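Refinishing a laminate top, adhesion failure after 392 hours
Furniture and Surfaces > Coatings

dovetail_kp
7 November 2021
Melamine-faced top, scuffed with 220, wiped with denatured alcohol, two coats of Provside bonding primer, two coats of Zotalitz satin gray. Cross-hatch test at 392 hours lifts at the primer/substrate line. Topcoat to primer is fine. Shop was at 64 F throughout. What am I missing?

orbital40
220 is too fine for melamine. Go to 150, then vacuum, then wipe. You need a uniformly dull surface before primer. Any shiny spot is a failure point.

m_hask
Disagree. 150 leaves scratches that telegraph through satin. I have 40 tops out on 220 with no lifting. Check the primer data sheet for minimum film temperature. 64 F is low for some waterborne products.

dovetail_kp
Sheet says 50 F minimum. Recoat window is four hours and I waited overnight.

orbital40
Then it is the scratch pattern or contamination. Was the top ever cleaned with a silicone polish?

dovetail_kp
Unknown. Bought used.

m_hask
That changes my answer. Alcohol does not remove silicone. Use a wax and grease remover, two clean rags, one wet and one dry, before any sanding. Sanding first drives it into the scratches.

tallboy_rr
Agree on the order. On speckled gray tops I skip the bonding primer and use Onent two-part epoxy primer. Longer cure, harder film.

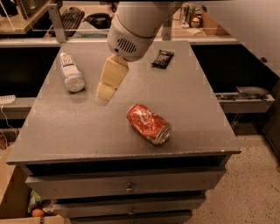
Mix only what you can use in 40 minutes. Sand it at 24 hours with 320 and topcoat the same day.

orbital40
Epoxy is overkill for a bedroom piece.

tallboy_rr
Possibly. I have not had to strip one yet.

dovetail_kp
Will strip a test patch, degrease, sand at 150 on one half and 220 on the other, and post the cross-hatch results for both.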